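Desks that go up and down: an interview with Akosua Fiadzo

03/02/2020

Akosua Fiadzo has specified office furniture at Tulance since it took the lease on the Clitstead site. Her present job is the refit of the ground floor, where fixed benches are being replaced with single desks on steel legs.

She starts with the floor. "It is wood laid in herringbone, and a pale one, so it shows every mark. We asked for long foot bars. Four small feet put the whole load on four small points."

The second question was the shape of the top. Square corners were rejected after a trial in November. "People walk past the ends all day. A rounded corner costs slightly more to cut and you stop getting bruises at hip height." The order was placed under job number 1819, with delivery in 3 lots.

Storage took longer to settle. Gilles Marty, who fits the furniture, wanted fixed drawers under each top. Fiadzo preferred units on wheels. "Fixed drawers decide where your knees go," she says. "A rolling one goes at the far end, and if the next person is left-handed they move it." Marty now agrees, with one reservation - the drawers get left open and chairs run into them.
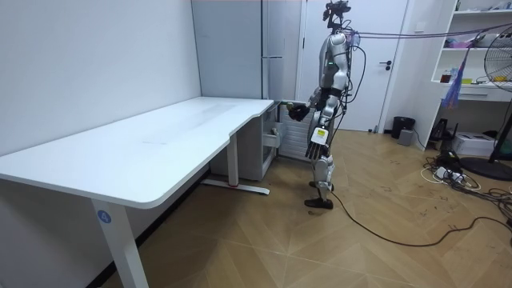 Long white desk with numbered leg and rolling drawer cabinet, ground floor, Clitstead.

Each desk carries a number on a round blue sticker, placed on the leg. Fiadzo had first put them under the tops. "You had to kneel to read them. On the leg you can do the check walking." The numbers match a floor plan held by Yakubu Olatunji, who books all moves.

Asked what she would change, she names the radiators. "I would have measured them before drawing anything. We lost 10 centimetres along that wall."

The upper floor is next.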